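3.2 Window geometry and the daylight model 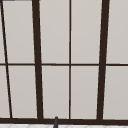
Figure 2. Rendered multi-pane window with dark brown frame members, a horizontal transom bar and a bottom sill rail. The panes are pale gray and no exterior view is modeled.

The survey described in Section 3.1 gave us a list of 56 classrooms in three school buildings, referred to here by their street names: Gallis, Holbridge and Salcedo. All were built with side windows on one long wall and no roof lights. Desk-level light was the quantity of interest throughout, and the question for this section is how much of the loss between bare-opening and measured values can be assigned to the frame.

Standard practice treats the frame with a single reduction factor. The glazed area is divided by the area of the opening, and the daylight factor for the room is multiplied by the result. This works well enough for large single panes with thin surrounds. It works less well for older windows divided into many small panes, where the bars have depth as well as width. A bar that is deep relative to the pane beside it blocks light arriving at an angle, and the share it blocks depends on where the desk is. Two desks at the same distance from the window wall can therefore see quite different open areas through the same frame.

We kept the area ratio as a baseline and added a depth term. For each desk position, the frame was projected onto the plane of the glass along the line of sight from the desk, and the covered area was taken as the union of the projected bars. Overlaps were counted once. The calculation was repeated for each patch of a divided sky, and the patches were weighted by the standard overcast distribution. No direct sun was included at this stage.

Frame dimensions came from site measurement. Nkrumah Abubakari and Rami Haddadin measured bar width, bar depth and sill height in every room, taking each value at three points along the member and keeping the mean. Paint buildup was left in place and counted as part of the bar. In the Salcedo building several sashes had been replaced with units of a different section, and these rooms were entered pane by pane. The other two buildings had uniform sashes within each floor, so one set of dimensions was used per floor.

The surface color of the frame enters the model only through its reflectance. Dark members absorb most of what falls on their inner sides, while pale members return part of it to the room. We ran every case with two reflectance settings, dark and light, so that the effect of repainting could be separated from the effect of bar size. Figure 2 belongs to the dark set. Frosted and clear glass were also handled as separate cases – the first spreads the incoming light and softens the angular effect of bar depth, the second preserves it. Dirt on the glass was represented by a constant loss, equal for all rooms in a building.

Measured values were collected under overcast skies only. Illuminance at desk height was read at a grid of positions in each room, with the blinds raised and the electric lighting off. A second meter on the roof gave the outdoor reference. Readings were paired by time stamp, and any pair in which the outdoor value drifted during the indoor reading was dropped. After this step 532 paired readings remained. Rooms on the lowest floor of the Holbridge building lost more pairs than the others, as the sky there was rarely steady during the hours when the rooms were free.

The computation used the Terkent solver with its default room surfaces replaced by measured reflectances. Each desk position was sampled with 2,000 rays. Doubling the number of rays in a subset of rooms changed the result by less than the reading error of the meter, and the lower count was kept for the full run. Furniture was omitted except for fixed cupboards on the window wall.

Agreement between model and measurement improved in the two buildings with small panes once the depth term was added. The gain was largest at desks near the end walls, where the line of sight to the window is most oblique. Directly opposite the window, the baseline and the extended model gave nearly the same answer, as expected from the geometry. In the Gallis building, where the panes are large and the bars shallow, the depth term made little difference at any desk, and we see no reason to use it for windows of that kind.

Two sources of error remain. The first is the sill. A thick bottom rail removes light that would otherwise reach the floor and the desks closest to the wall, and our projection treats it as a plain block with square edges. Many of the surveyed sills have a sloped upper face, and the reflected part is missing from the calculation. The second is the outdoor ground, which was given one reflectance for all sites although the Holbridge yard is paved and the Salcedo yard is mostly grass. Both terms are taken up again in Section 5, where the model is fitted room by room.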